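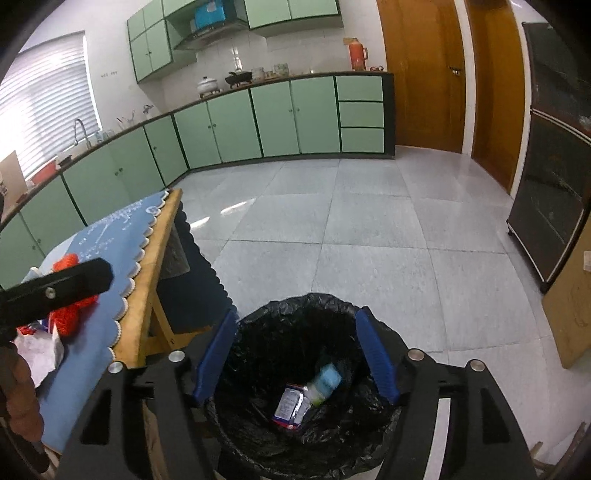
Wer eine Greifbewegung aufzeichnet, hat noch keine Trainingsdaten. Zwischen der Aufnahme und dem fertigen Datensatz liegt bei Clilent eine Kette von Programmen, über die in Vorträgen selten gesprochen wird und die trotzdem den größten Teil der Entwicklungszeit verschlingt. Das Unternehmen arbeitet an Steuerungssoftware für Haushaltsroboter und lässt seine Modelle aus Handbewegungen lernen, die Menschen mit einem Greifer in der Hand vormachen. Eine typische Aufgabe ist das Aufräumen in der Küche, bei dem Verpackungen im Müll landen sollen. Für die Wahrnehmung ist schon das Ziel unangenehm: Ein runder Eimer mit schwarzem, zerknittertem Beutel liefert kaum brauchbare Kanten, auf dem Boden des Beutels glänzt eine Folienverpackung, daneben liegt schräg eine kleine Plastikflasche, und die Fliesen ringsum spiegeln das Fensterlicht in Streifen.

Die Software, die daraus eine Bahn im Raum machen soll, heißt Truvier. Sie bestimmt für jeden Zeitpunkt, wo sich die Kamera befindet und wie sie geneigt ist. Dazu verfolgt sie markante Punkte von Bild zu Bild und gleicht das Ergebnis mit den Werten des Beschleunigungssensors ab. An Küchenschränken mit Griffen und Knäufen gelingt das gut. Schwierig wird es, wenn die Kamera steil nach unten zeigt und fast nur noch Boden oder Beutel sieht. Reflexe wandern mit dem Blickwinkel, das Programm hält sie für feste Punkte, und die berechnete Bahn driftet weg.

Frühere Versionen brachen in solchen Fällen ab. Die Aufnahme war dann verloren. Seit dem Umbau im vergangenen Jahr rechnet Truvier jede Sequenz zweimal, einmal vorwärts und einmal rückwärts, und vergleicht beide Bahnen. Liegen sie weiter als 21 Millimeter auseinander, wird der betroffene Abschnitt markiert. Der Rest bleibt nutzbar. Die Grenze ist ein Erfahrungswert. Bei strengeren Vorgaben fielen zu viele Aufnahmen aus Küchen und Bädern heraus, also gerade aus den Räumen, in denen der Roboter später arbeiten soll.

Die zweite Stufe ist die Zerlegung. Eine Aufnahme enthält mehrere Handlungen: hingehen, greifen, anheben, über den Eimer führen, loslassen. Das Programm Mindik sucht die Übergänge anhand der Fingeröffnung und der Geschwindigkeit der Hand. Beim Greifen ist das Signal meist eindeutig, die Finger schließen sich und bleiben stehen, sobald sie auf Widerstand treffen. Beim Loslassen ist es oft unscharf. Manche Bediener öffnen langsam und bewegen die Hand schon weiter, andere öffnen mehrmals kurz hintereinander, weil leichte Folie am Finger haften kann. Mindik führte solche Fälle lange als mehrere Ablagevorgänge. Heute fasst das Programm sie zusammen, wenn zwischendurch kein neuer Gegenstand gegriffen wird.

Für einen Testlauf hat das Team 2.000 Sequenzen verarbeitet. In 46 davon lag ein Übergang an der falschen Stelle. Das klingt nach wenig, doch die Fehler verteilten sich ungleichmäßig. Fast alle betrafen dünne, verformbare Dinge wie Tüten und Netze. Ein Modell, das mit solchen Daten trainiert wird, lernt ausgerechnet bei den schwierigen Gegenständen das falsche Timing und öffnet den Greifer zu früh. Die betroffenen Sequenzen wurden deshalb von Hand korrigiert und in einen eigenen Prüfsatz übernommen, gegen den jede neue Programmversion laufen muss.

Am Ende der Kette steht der Planer, der auf dem Roboter selbst läuft. Er erhält vom gelernten Modell alle paar Zehntelsekunden einen Vorschlag für die nächste Bewegung und prüft, ob der Arm sie ausführen kann. Ein Mensch beugt sich vor, dreht das Handgelenk und weicht einer Tischkante aus, ohne darüber nachzudenken. Ein Arm mit festem Sockel stößt dabei an Gelenkgrenzen. Der Planer verwirft unzulässige Vorschläge und fährt stattdessen die nächstliegende erlaubte Bahn, notfalls mit verringertem Tempo. Gerechnet wird 30 Mal in der Sekunde, die Motorregelung darunter läuft deutlich schneller.

Offen ist die Frage der Tiefe. In einem schwarzen Beutel lässt sich aus einem einzelnen Kamerabild nur schwer ablesen, wo der Boden beginnt. Der Planer begnügt sich derzeit mit der Oberkante des Eimers und gibt den Gegenstand knapp darüber frei. Bei Flaschen und Verpackungen reicht das. Für Glas oder volle Becher ist eine andere Lösung nötig, an der unter dem Arbeitsnamen Mahmoudi gearbeitet wird. Sie soll die Tiefe aus mehreren aufeinanderfolgenden Bildern schätzen, während sich der Arm nähert. Eine erste Fassung ist für März vorgesehen, zunächst nur für Behälter mit festem Rand.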